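Gray tank smell, only when driving
Forum: Plumbing, Tanks and Water

dustyhitch
Long time reader, hoping somebody has been through this one. We have a 24 footer and the gray tank has started to stink, but only on the road. Parked with the fan going, it's fine. Two hours of highway and the galley smells like an old dishrag. I've been using the Jeris gray water drops since January and they did great at first. Is it time to switch to something stronger?

marlowbend
Drops won't help if the trap is sloshing dry. Look under the sink before you spend a dime. Mine did the same thing and I put the plug in the drain on travel days – end of problem.

2lanes_and_a_dog
I'd go with Sellitz over Jeris any day. Thicker, sticks to the tank walls. I've got 1,000 miles on this season with one bottle and no smell at all, and we cook bacon like it's our job.

marlowbend
And I'd bet you a bottle of it your trap is full of water, dog. You can't pour your way out of a venting problem!

2lanes_and_a_dog
Didn't say you could. I said it's better than Jeris. Both things can be true.

pinecone_patty
Check the air admittance valve too (the little black cap thing up under the counter). They get gunky and stick open. Three bucks and change at the hardware store in Jacobs, and I had it swapped before my coffee got cold. I'm on the Novance liquid myself and like it fine, but the valve was what fixed mine.

Also what are you all wiping your counters with? 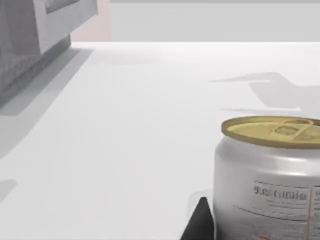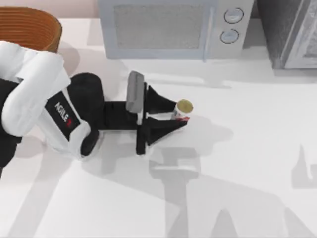
Can on a white counter, both pics

dustyhitch
Dish soap and a rag here, nothing fancy. OK, I pulled the drawer out and found the valve. It wiggles when I touch it, so that can't be good. How much Novance do you use, patty? The guy at the campground told me 3 oz per 20 gallons, which sounds like a lot for gray.

pinecone_patty
That's what I use in the black tank. For gray I go half that, plus a couple gallons of water so it has something to ride around in.

tinroof760
Half is still too much if you ask me. I quit buying any of it. Hot water and a squirt of dish soap before a drive, dump when you get there, done.

2lanes_and_a_dog
Tried that. Worked until July.

dustyhitch
Going to do the valve first and plug the drain like marlow said. We're driving Sunday so I'll know pretty quick. If it still stinks I'll try the Sellitz.

marlowbend
Put some plumber's tape on the threads when you swap it. Hand tight is plenty.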